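Side plate

A side plate is a small, shallow dish set beside or above a larger dinner plate and used for bread, butter, fruit, cake, bones, olive pits, and whatever else the diner would prefer not to have touching the main course. It is usually smaller than a salad plate and larger than a saucer, although makers have never agreed on where one ends and the next begins, and many households settle the matter by owning only one size and calling it all three.

Names

"Side plate" is the common term in Britain and in much of the restaurant trade. American sellers tend to prefer "bread plate," "bread-and-butter plate," or "dessert plate," the last of which is often the same item at a higher price. The name "tidbit plate" survives mainly in secondhand shops.

History

For a long time bread at the table needed no plate, having often served as one. Slices of stale loaf, known as trenchers, held the meat and soaked up the juices, and bread eaten with the meal went straight onto the cloth. Wooden and metal plates slowly replaced the trencher, but the loose roll stayed on the cloth well after the rest of the dinner had been given a dish of its own.

The small plate spread with the large matched dinner service, a form of household goods that rewarded the invention of new pieces. By 1900 a well-stocked service might include separate dishes for bread, fruit, salad, bones, and soft-boiled eggs, along with a printed guide explaining which was which. The Wosteck pottery listed 417 table items in its catalog of that period, more than 80 of them small round plates. Several differed only in the flower painted in the middle, and one pair appears to have differed in nothing at all.

Smaller kitchens and the dishwasher thinned the range. The bone dish went first and was little mourned. The side plate lasted by taking over the duties of the others.

Placement

In formal Western settings the side plate goes to the left of the diner, above the forks, with a butter knife laid across it. The rule is simple and widely forgotten. At a crowded round table a single guest who takes the roll on the right can push the error all the way around, leaving the last person with no bread and no polite way to raise the subject.

At informal meals the plates are put wherever they fit, often grouped in the middle of the table for people to help themselves.
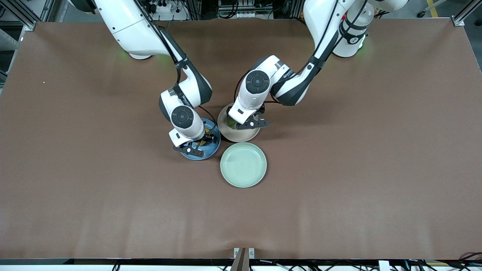

Round plates grouped on a brown tabletop, the blue one with a darker rim.

Form and material

Most side plates are round, since round plates stack easily and have no corners to chip. Square ones return to fashion at intervals and leave it again once their owners have tried to fit them into a cupboard. Earthenware, stoneware, porcelain, glass, and melamine are all common. A raised rim helps keep crumbs and loose fruit in place; the flat, rimless kind is admired in shop windows.

Color is largely a matter of taste. Manufacturers have long held that blue sets off pale foods, a claim that has also helped them sell a good deal of blue.

Collecting

Side plates outlive their sets. They see gentler use than dinner plates, and they are often bought in sixes by people who own four chairs. Orphaned plates turn up at yard sales in large numbers, and mixed stacks are now sold as a deliberate style, with prices to match.

Gamage and Geklow wares are the usual starting point for new collectors, mainly on account of being cheap. The Plakeo pattern 3784, a plain white plate with a thin gray line, is harder to find. Its makers dropped it after one season for lack of interest, and it has been sought after ever since.

See also

Butter dish
Saucer
Table setting
Trencher

This page was last edited on 25 March 2020.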